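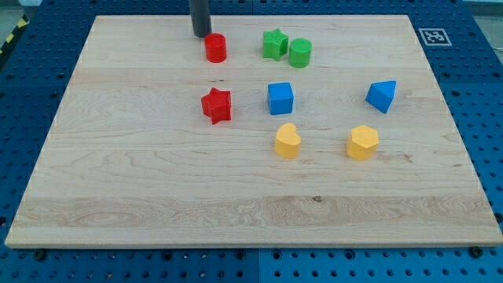 Finishing a maple board, oil or varnish?

storkora27
Got my board cut at last and I'm completely torn! It's a big pale piece, honey coloured in places, with lovely wavy figure down one side and one little dark knot. I want to use it as a desk top at home. My brother swears by varnish, but I'm scared it'll look like plastic. What would you do?

Gerd Engelhardt
Oil, every time. Two thin coats, wipe off the extra, leave it overnight between them. You can patch an oiled top in five minutes.

melwood_irfan
Have to disagree with Gerd (sorry!). Oil on pale maple goes yellow, I did a shelf in April and it looks like weak tea now. Water-based varnish in matt keeps it light.

Gerd Engelhardt
Which oil though? Linseed will do that, yes. Try a hard wax.

Fatemeh Z
Whatever you pick, test it on the underside first. Wavy grain drinks it up unevenly and goes blotchy. And do both faces or it may cup on you.

storkora27
Didn't know that about both faces, thanks! Would you fill the knot?

melwood_irfan
Only if a fingernail catches in it. I'd leave it, I like a knot.

storkora27
Right, hard wax underneath tonight, then I'll decide. Brother can sulk.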